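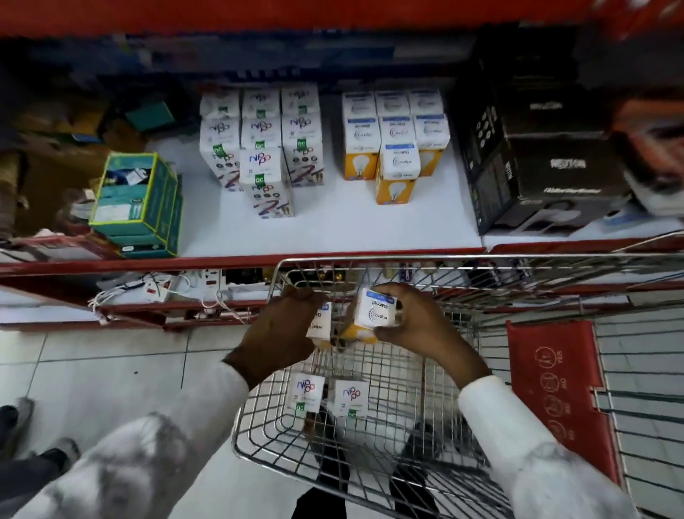
Two Wipro boxes held over a shopping trolley with Nippo boxes in it

Small press run by students: who should be named as publisher in the ISBN record?
Posted by Effie MacRitchie, February 27, 2021

I supervise a teaching press attached to a communication degree. We publish under the imprint Plamenley. Until January the imprint belonged to the department, and the ISBNs were bought in the department's name. The department has now been merged into a larger school and the press is to be set up as a separate company, Drorkby.

We have 31 titles in print and 80 unused ISBNs. Three books are at proof stage with numbers already assigned and printed on the copyright page. My questions are whether the unused numbers can move to the new company, whether the backlist needs new numbers, and what the copyright page should say for the three in proof. The students change every term, so I need a rule I can write into the handbook.

Holger Wallin
Separate the imprint from the publisher before you do anything else. The imprint is the name readers see on the spine. The publisher is the body that carries the risk and is registered with the ISBN agency. Your imprint can stay the same while the publisher behind it changes.

Backlist: a change of owner does not by itself call for a new ISBN. The number identifies the edition and format. If text, format and imprint are unchanged, leave it. You do need to tell the agency who now answers for the prefix, and send an updated record to whoever distributes your metadata.

Unused numbers: do not simply start using them from the new company. Agencies generally do not allow single numbers to be sold on or given away, but they do have a procedure for when a whole publishing list passes to a successor. Write to yours, enclose the transfer document and wait for the reply before assigning any more.

Proofs: keep the numbers. Change the publisher line to the new company if publication falls after the transfer date, and to the department if it falls before. Check the contracts as well - if the authors signed with the university, each contract has to be assigned to the company, and some will have a clause requiring the author's consent.
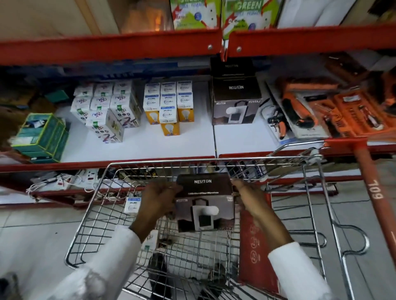 Neuton box and shopping trolley, red shelving

Randi Sæther
We just bought new numbers. It was less bother.

Aurelia Rüegg
I agree with Holger on the backlist. Randi's method is fine for future titles but I would not renumber anything already in the shops. Booksellers will treat the old record as a dead title and the orders stop.

Two additions for the handbook. Keep one spreadsheet with number, title, format, date assigned and the initials of the person who assigned it. Paperback and ebook get separate rows. Second, only one permanent member of staff should have the login to the agency account. At Westerberg we let each student editor assign numbers, and the same ISBN went on two poetry collections. One run of 50 had to be stickered by hand.

Legal deposit is also owed by the publisher, so update that address at the same time.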